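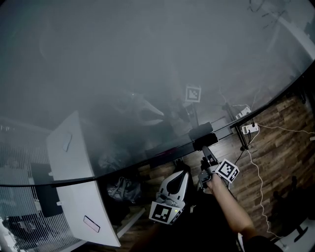 Last updated: Thu 27 March

Data collection at Brirkovow: is anyone going to look at it?

The handheld gripper work is still going, and by the latest tally the Brirkovow site has logged 1,831 recordings. That number was read out at the last call as if it settled something. I'd like to use this item to say why I don't think it does.

For readers on the mechanical side, the way we gather examples now is that a person holds a gripper in each hand, each one carrying a square black-and-white marker, and does the job. A camera at head height records along. The one at the top of this item has the right-hand gripper up against a dark block just under the black rail of a big smoky glass panel, with the left one held lower. There is a gray bag on the floor, a tripod-like stand, white power strips, cable running off across the wood-patterned boards. Ordinary clutter, and I have no complaint about clutter. A model that only ever sees a clean bench will fall over in the first real room we put it in.

My complaint is with glass. Anyone who has tried to get a decent depth reading near a tinted curved panel knows what you get back. There's a marker faintly visible in that glass too, on some kind of dark stand, and I can't tell from the one view whether it is behind the panel or reflected in it. If I can't, I would like to hear how the tracker decides. I asked in August and was told the Evimau filter "handles it." I've yet to see a plot.

Then there's the yield. Of the 1,831, the review group has marked 326 as usable without hand correction. The rest sit in a folder. Kocsis wants to train on all of it and let the volume wash out the bad ones, and maybe that works, but their own trial used 100 hand-checked examples and did better than I expected. I would rather have another 100 like those than another thousand of anything else.

Akilholm has offered to run both sets, checked and unchecked, on the same arm with the same tasks. Good. It should take 2 weeks and it should have been done before we ordered more grippers - I said so at the time and will stop saying it now.

Until the comparison is in, please keep writing a note with every session: which room, which task, who wore the camera, what was shiny. The form has a box for it. Most of the boxes I opened last week were blank.

Next item: storage quotas.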